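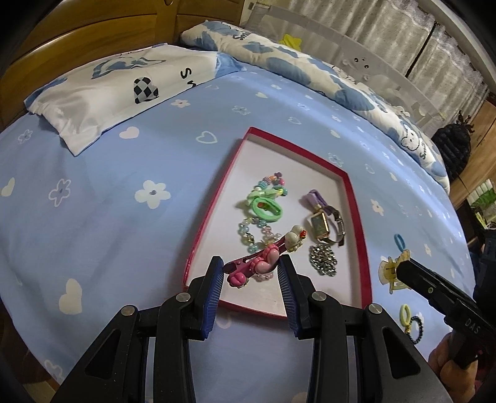
Household manipulation is the branch of robotics concerned with picking up, sorting, folding and putting away ordinary objects in homes. It overlaps with shop-floor kitting, in which parts are placed in trays before assembly. As of the latest published trials, machines perform single steps of such chores with fair reliability but seldom complete a whole chore unattended.

Small accessories

Sorting hair clips, elastic ties, bracelets and watches into a shallow tray or box lid is a common test task. Rigid items such as clips can be held between two fingers. Bead strings and chains change shape when lifted and may pull neighboring items along with them. A soft surface such as a bed adds difficulty, as the sheet gives under the fingertips and may be pinched together with the object.

Training data

Many systems learn from demonstrations made by a person holding a gripper in each hand. The Munshi trial used 2580 demonstrations of tidying tasks, of which 1000 involved jewelry or hair accessories. Sunil Kanagaratnam, who led the trial, reported that errors were concentrated in tangled items.

Performance

In the Vornero comparison, a two-armed machine cleared a tray of 17 mixed items in 7 minutes. Chains were the item most often dropped. The Gulum shop-floor test found better results with screws and brackets held in fixed bins, where position and orientation vary little.

Related articles
Bin picking
Deformable object handling
Pleketti gripper
Laundry folding machines

Comments

tmarsh: Is the 7 minutes with or without the restarts? The Vornero table lists both.

Odile R.: Kitting should have its own page. The tolerances are completely different.

benchvise: My daughter's hair ties would finish off any of these.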